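Plalirau Newsroom Help
Questions we get about sending us your news

Welcome, and thank you for thinking of Plalirau when you have something to announce. We get a lot of the same questions in the inbox, and we do enjoy answering them, but we figured you might like to have the answers at whatever hour you happen to be writing your release. Have a read through, and if yours isn't covered, the address is on the Contact page.

What kind of news do you publish?
Mostly business and community news: openings, new products, hires, awards, moves, partnerships, events, the occasional merger. We also run short regional updates from the Zoscombe area, where a good share of our readers live. You don't have to be a big company. Some of the releases people spend the longest reading come from shops with a handful of employees and one very proud owner.

Is there anything you won't take?
Yes, a few things. We don't publish anything that tells readers to buy or sell a particular stock, coin or fund, and we don't take health claims that you can't back up with a source we can open and read. We also turn away releases that are mainly a complaint about a competitor, even when they're funny (and a few have been very funny!).

How long should my release be?
At least 300 words, please. Anything shorter tends to leave readers wondering who you are and why they should care, and then we end up writing back to you with questions, which slows everybody down. There's no upper limit as such, but if yours runs past a couple of pages, have a look at whether the background could go in a link.

What about the headline and summary?
Headlines can be up to 70 characters, counting the spaces. The form will stop you if you go over, so there's no need to sit there with a pencil. The summary is the little block of text that shows under the headline on the home page and in the evening email, and it can be up to 300 characters. Try not to repeat the headline in it word for word. It's prime space, and it's a shame to see it used twice for the same sentence.

Can I write the headline in all capitals?
We'd rather you didn't. We'll change it back if you do.

Do I need to send a picture?
No, though we're always happy to have one. Send it as a separate file with the form. Pictures pasted into the middle of a document lose a surprising amount of quality on the way to us, and we can't get it back. 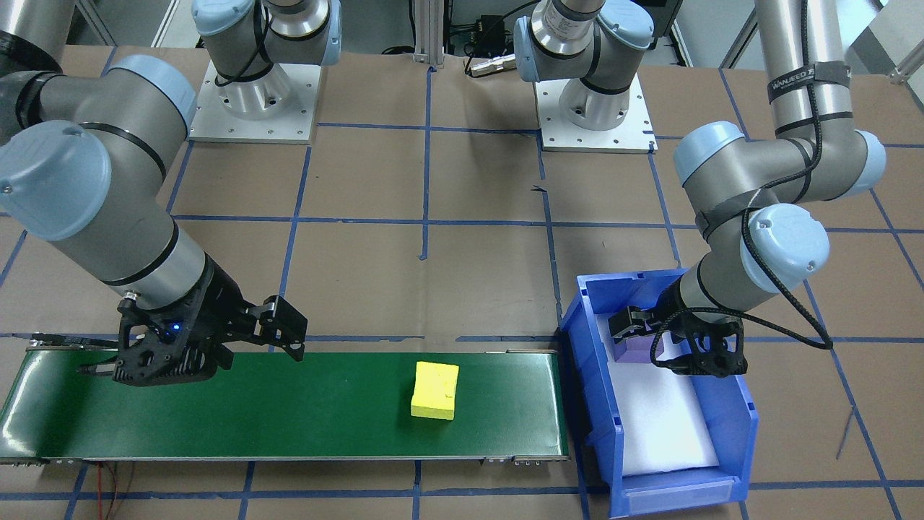 Captions are the part of a release that gets written last, usually in a hurry, and we end up fixing more of them than anything else. A good one says plainly what a reader can see, and only after that brings in the company name or the news. "A yellow sponge on a green conveyor belt, with a black two-fingered gripper above it" is a perfectly good start to a caption. "Innovation at work" is not much help to anyone, and it's no help at all to a reader who uses a screen reader and is relying on your words. One or two sentences will do. If there are people in your picture, give us their names from left to right and make sure they know it's going online.

How soon will my release go up?
If it reaches us before 2 p.m., an editor will usually look at it the same afternoon. Otherwise it goes to the top of the pile the next working morning. August is slower, I'm afraid, as there are fewer of us at our desks, so send things a bit early if you can. You're welcome to ask for a particular time, and we'll hold a release until then if you put the time in the "Hold until" box.

Will you change my wording?
Lightly. We correct spelling, take out extra exclamation marks (we know, we know) and trim phrases like "world-leading" when nothing in the release supports them. If we think a bigger change is needed, we'll send it back to you with notes and wait for your okay.

How many releases can I send?
Up to four a month on a standard account. They don't roll over, so if you had a quiet spring you can't save them all up for the fall. Agencies with several clients should ask us for a Vuva account, which lets you keep each client's releases, pictures and contact details apart under one login.

Will readers know that my release was paid for?
Yes, always. Every paid item carries the words "Sponsored release" above the headline, and we can't remove or shrink the label, however nicely you ask. Our own reporting is written by a separate desk and isn't for sale.

I found a mistake after it was published. What now?
Please don't panic, it happens to everyone. Use the "Correct this release" link at the foot of the page. Typos are simply fixed. If a price, a date or a name was wrong, we fix it and add a short note at the bottom saying what changed.

Can I have my release taken down altogether?
In most cases we'll leave it up and add an update, as other sites may already have linked to it. If there's a legal or safety concern, write to us and put "Removal" in the subject line so it gets picked up first.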